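Notebook, May, 7:15 in the morning

Stain removal on the reusable drape cloth, second round. Tulitberg sent 70 swatches of the Räsänen weave, cut on the bias again, so the edges fray in the wash. Kavinda Kanagaratnam overlocked the worst ones last night.

Wash at 40, no prewash, the Baltside enzyme powder at half dose. Swatch 383 is the odd one - still brown in the middle after two cycles. Check whether it sat in the warm cupboard before washing.
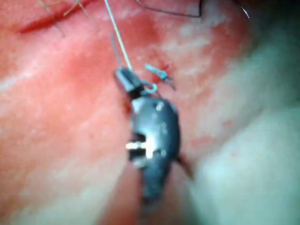 Stain pattern matters more than I allowed for last time. We had been putting one neat drop in the center of each swatch and letting it spread, and the powder clears that easily. Blood in use gets smeared and blotched, as on the skin around the dark metal jaws, with thin film and thick patches side by side. So from now on half the swatches get a drop and half get a wipe with a gloved finger. Aleksi Eskola wants the wipes weighed. Fine, but he can do the weighing.

Drying time before wash: 5 hours for the first set, 7 for the second. Label in pencil, the marker bled.

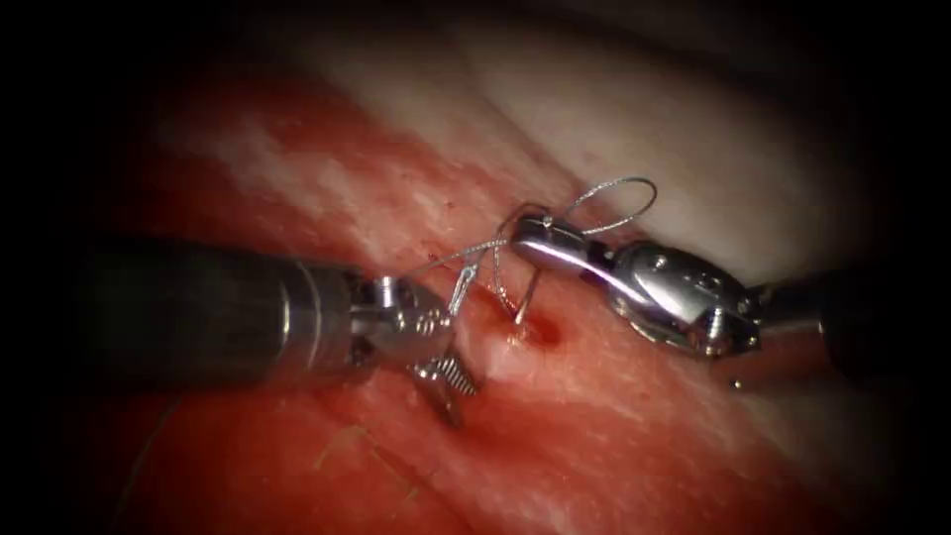 Snagging is the other complaint from Zududard. Their laundry finds pulled threads and blames our weave. I doubt the weave alone. A braided suture wire like the silver one between the two instruments could catch a loop if an end got left in a fold, and then the drum does the rest. Will run three loads with short wire ends pinned in and three without.

To do: order more powder, descale the small machine, ask Tulitberg for straight-cut swatches.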